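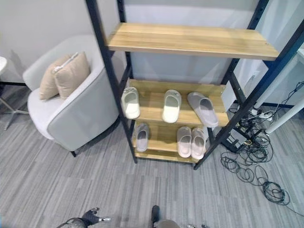
Clonuma equipment planning - README

Hello, and welcome to the Clonuma planning folder. It holds the notes, price sheets and shopping lists we put together while working out what it would cost to run a two-handed robot on household tidying tasks for a full season. If you are weighing up a similar purchase, or simply need to know where our budget line for spare fingertips came from, you should find most of it in one of the files below. I have tried to write everything in plain words, as half the people who read this will be signing the order and may never have to charge a battery themselves.

Last updated: 2 Jul 2018
Kept by: Zulmira Barros

What is in the folder

quotes.csv - every quote we asked for, one per line, including the ones we turned down
furniture.csv - shelves, chairs, tables and flooring for the practice room
consumables.csv - fingertips, cables, tape, slippers and other things that wear out or wander off
calendar.txt - who needs the robot and when, up to the end of September
notes/ - my own longer notes, which ramble a bit, so please skim them

There are 278 lines across the three price sheets. All prices are before tax and leave out delivery, which has a column of its own. Please don't add the two together in the sheet itself, as the totals page already does it and we have ended up paying for the same van twice on paper.

The task we are buying for

The first task is putting slippers on a shelf and taking them off again. It sounds modest, I know, but it decides a surprising amount of the shopping. Slippers are soft, they are hollow, and they can end up sitting squarely on a board or with a strap hanging over the front of it. A shelf unit with several boards also means reaching at several heights, and the lower ones are much harder on the arms than the upper ones. If your own robot can't bend or lower itself, please settle that before you spend a penny on furniture.

We chose shelving with rows of holes in the metal uprights. I would happily pay more for that again, as board heights come up in nearly every planning meeting. Pale slippers were a deliberate choice too. White, pale grey and pinkish-white are hard to tell apart, and we wanted the camera budget tested early, before the money had gone elsewhere.

The two suppliers

Bokent and Omik both quoted for the grippers. Bokent came in lower on the pair, but charged separately for the mounting plates and for a second set of fingertips. Omik's price included both and had a lead time of 12 weeks, against 29 days for Bokent. Once I had put everything into one column the gap was small enough that the delivery date settled it, and we went with Bokent. The full working is in notes/, with my apologies for the handwriting in the scanned pages.

Ngô supplied the furniture and the carpet tiles. Do consider tiles over a single roll if you can, as a worn square can be swapped without moving the whole room about.

Things we left out of the first budget

Power and cabling. I had put down one power strip and a vague sum for leads, and it was nowhere near enough. Long black cables pile up on the floor beside the desk very quickly, and we have since added trunking, floor covers and a box of ties.

Spare soft goods. Buy cushions and slippers in several sizes at the start - matching a shade later on is a nuisance.

Staff time. We allowed 70 hours for setting up and used the lot before the second board height had been tried. It now has its own line.

How to use the sheets

Copy the folder, change the currency cell at the top of quotes.csv, and the totals will follow. Lines marked "hold" are things we would like but haven't agreed to pay for. Lines marked "split" are shared with the teaching lab, and only our half is shown.

Corrections are very welcome, especially to the consumables sheet, where I am still guessing at how long a set of fingertips lasts. Send them to Zulmira with the line number, and I will put them in with the next update.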